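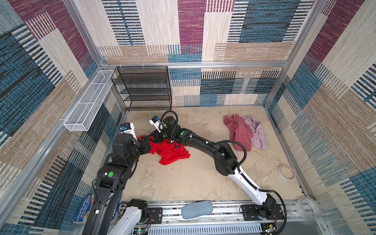
*Photo: Karla Zamudio / Clidell workshop notes*

## Cloth pickup: software tips

**Segment by color before depth.** Depth alone merges neighboring cloths into one mound. Threshold on hue first, then fit the height map inside each mask. Pale cloths need a separate saturation limit against a beige floor.

**Mask the walls.** Patterned panels produce false edges. Crop to the floor polygon once, at calibration, and store the polygon with the camera file.

**Keep one planner clock.** With 2 arms over the same item, stamp both trajectories from the same source. Reject any plan where the stamps differ by more than 8 ms.

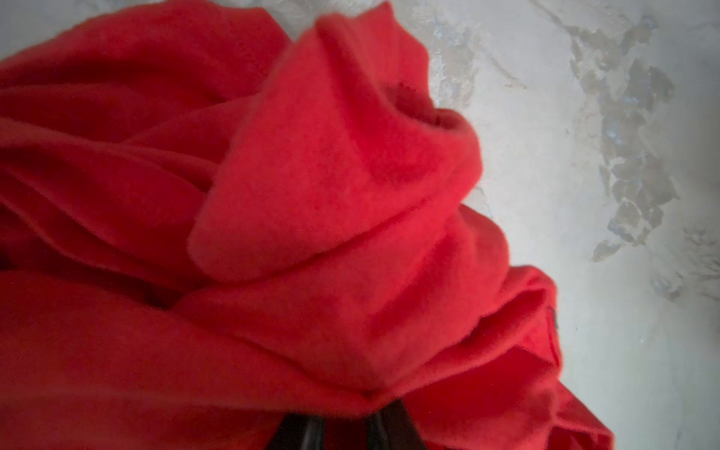

Grasp scoring should run on the wrist view, after the fingers close. Our scorer, Prinuveo, reads a 400-pixel-wide crop and returns a single value. Train it on partial views. With red fleece bunched over the fingers, only their lower portions show, so a scorer that expects to find fingertips will return a miss. Score the strip of cloth between the fingers instead. Anoma Begum keeps the crop settings in the Dranari repository.

**Limit retries.** Allow 2 per item, then replan from the overhead view. Replanning should start by discarding the old mask. 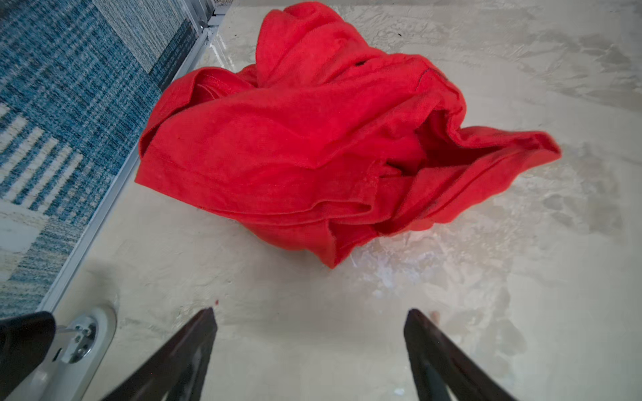
The new mask must be closed before it goes to the planner. Fill small holes, drop specks below the area limit, and log the count of dropped pixels. A sudden rise in that count usually means the white balance has drifted.

Questions on the planner go to Yaa Dramani.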